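I look after the hand-held grippers at Nindwood, and I'll say it plainly – we spend far too much on calibration and far too little on finger pads. Ridwan Rahman can talk all afternoon about cable routing (he's good at it!), but a ragged pad will spoil a pick long before a cable does.

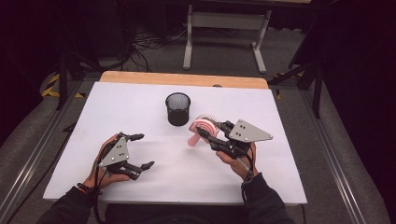 My rule is a pad check every 200 picks, both hands, before anyone opens the laptop. Haziq Nugroho thinks that's fussy and would wait for a drop. I think by then you've got a whole morning of bad grips to sort out.
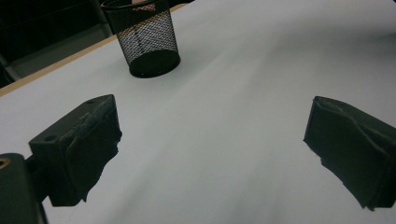 Should you swap both pads when only one is torn?
Swap the pair. A new pad against an old one closes off center, and you'll be chasing that for days.

I keep 23 spares in a drawer and still want more.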